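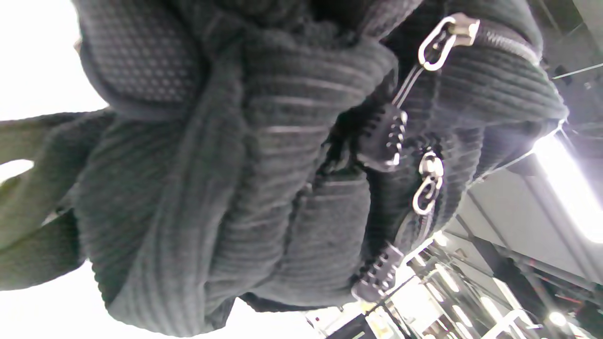

Vega Cuesta wrote to us in October that any claim about household robots should be tested on a bag with a zipper, and that a robot that can only handle boxes and cups hasn't started on the housework yet. We agreed with most of that letter, and this dataset came out of it.

Lastgate Bags and Zippers
Data card and README

What this is

Lastgate is a set of 1156 short recordings of people handling soft bags with a hand-held gripper tool. The tool has two fingers and a camera close to them, so what the camera sees is close to what a robot wrist would see. The recordings are meant for training and testing robot policies on a narrow group of chores: picking up a bag, turning it over, finding the zipper, opening it, closing it, hanging the bag by a strap.

We wanted a plain answer to a plain question. Can a machine do this yet? Our answer at this release is sometimes, slowly, and with certain bags.

What is in it

1156 recordings, split by task into folders
200 of them held back as a test set
16 bags, each with its own ID in bags.csv
One text label per recording, written by the person who held the tool

The bags are everyday ones. Dark fabric is common in the set, and so are ribbed and mesh surfaces, metal zipper pulls and plastic sliders. A dark bag held close to the camera under bright ceiling lights is hard to expose well. We left those recordings in. A robot in a shop or a laundry room will have the same lights over it.

Folder layout

lift/
turn/
open/
close/
hang/
test/
bags.csv
splits.csv
CHANGES

Each recording has a video file, a file with the gripper width over time, and a label file. File names start with the bag ID. The test folder uses the same naming.

Results so far

We trained one policy on everything outside the test set and ran it 100 times on an arm in the Mateos workshop. Every run used a single bag on a table, started within reach of the arm.

Lift: works on most runs. Failures are nearly all from grabbing a loose fold that slides out of the fingers.
Turn: works if the bag is stiff or half full. Empty bags fold over on themselves and the arm loses track of which side is up.
Open: poor. The arm often finds the seam and misses the pull. When it does get hold of the pull it tends to drag the whole bag along.
Close: worse than open. It needs the fabric held tight on one side, and we only had one arm.
Hang: fine with wide straps, unreliable with thin ones.

A person does any of these in a few seconds without looking. We wouldn't put this policy in a home or on a packing line, and we would ask questions of anyone who said theirs was ready.

Known problems

Some labels say "zipper" where they mean the pull and some where they mean the track. We fixed what we found. The Dumano labels, which came in last, use "slider" for both.

Three bags have more than one pull on the same seam. The labels don't say which pull was used. If your method needs to know, you will have to mark it yourself from the video.

The gripper width file drops out now and then for a few frames. Missing values are written as -1. Do not average over them.

There are very few failed attempts in the open and close folders. People using the tool tended to start over when they fumbled. This makes the task look easier than it is, and we think it explains part of the gap in the results.

What it should not be used for

Please don't use it to rate bags or zippers as products. The bags were picked for variety and several are well worn. It also says nothing about lifting heavy loads, because nothing in the set is heavy.

Loading

The Rustix loader reads the folders as they are. Point it at the top folder and pass the split name. Older versions of the loader skip bags.csv without a warning, so check that the bag ID field is filled before you train.

To do

Two-arm recordings for close
Second pass on the Dumano labels
More thin straps
Failed attempts, kept on purpose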